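# Tracking down a mug that flies off when the gripper closes

If you've run rim grasps in simulation for more than an afternoon, you've probably seen this one. The arm comes down beautifully, the fingers go either side of the mug wall, they close, and the mug leaves the building. Mine went through the ceiling. I laughed, reset it, and then spent most of September not laughing.

I run pick-up tasks in the Flillunen kitchen scene, using Kerholm for the physics and Mastberg for logging. Out of 357 episodes in my first overnight batch, 9 ended with the mug leaving the counter at a silly speed. Doesn't sound like much, but every one of those was logged as a *success*, because my check only asked whether the mug was higher than it started. (It was! Very much higher!)

## Before you start

You'll want:

- a saved random seed for every episode
- contact forces in your log, per finger
- a way to draw the collision shapes over the visual ones
- a cup of tea

If you haven't been saving seeds, stop and fix that first. I hadn't for the first batch, and I had to run the whole lot again to get failures I could replay.

## Step 1: Fix the success check

Do this before you touch the physics. Height alone isn't enough. I now want the mug above the counter, both fingers in contact, and the mug's speed relative to the gripper close to zero, all held for a short stretch at the end of the episode. My episodes are 600 steps long, so there's plenty of room for that.

Rerun your old logs through the new check if they've got enough in them. A couple of mine had been sitting in a training set, labelled as good behaviour, which was a bit embarrassing.

## Step 2: Replay one bad seed, slowly

Pick the ugliest failure and step through it one tick at a time from just before the fingers close. Plot the force on each finger underneath. A healthy grasp ramps up and flattens out. My bad ones sat at zero, jumped to a ridiculous spike in a single tick, then went back to zero because there was no longer a mug there to push on.

A spike like that usually means two shapes are overlapping and the solver is shoving them apart as hard as it can. If you see a slow slide instead, you've got a friction problem and the rest of this page won't help you much.

## Step 3: Turn on the collision shapes

This was my culprit. The mug I could see was hollow. The mug the physics could see was a solid lump, because the importer had wrapped the whole thing in one convex hull, handle and all. The inside finger was going down into what Kerholm thought was solid ceramic. Most of the time the solver eased it out sideways and I never noticed. Every so often it didn't.

The handle makes it worse, as the hull fills in the gap there too. Check your bowls, pots and anything else hollow while you're at it.

## Step 4: Swap the hull and shrink the step

Split the mug into several convex pieces so the wall is a proper wall with space inside. Then halve the physics time step, just for the approach and close. I also capped the closing force and lowered the solver's maximum push-out speed, so that any leftover overlap gets sorted out gently.

Change one thing at a time and replay the same bad seed after each. I changed three at once the first time around and learned nothing at all.

## Step 5: Look at it from more than one camera

Plots are great, but go and look too. I park one camera where I can see the fingers at the mug and another well back, with the arm's base in view. 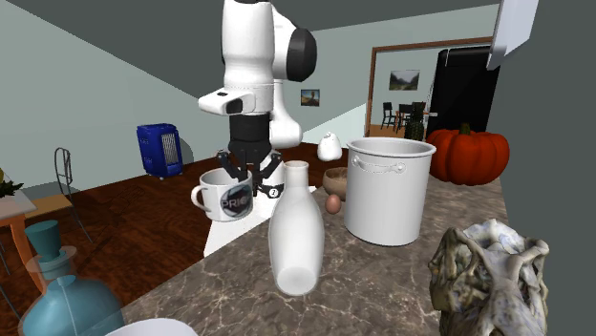

Same kitchen and same arm, from another spot:
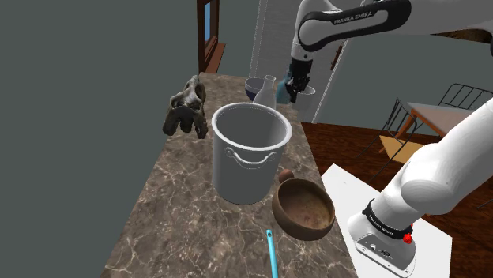
Once you're happy with the replays, run a fresh batch on new seeds. I did 58 as a quick check before committing to another overnight run, and I'd suggest sorting by peak finger force instead of watching them in order. The dodgy ones float straight to the top.

One more thing if you use the Rajput grasp sampler: it caches grasps against the old collision shape, so clear the cache after you swap the hull. I forgot, and got a whole evening of fingers stopping short of the rim. The cache lives beside the asset file, and it rebuilds itself the next time you load the scene.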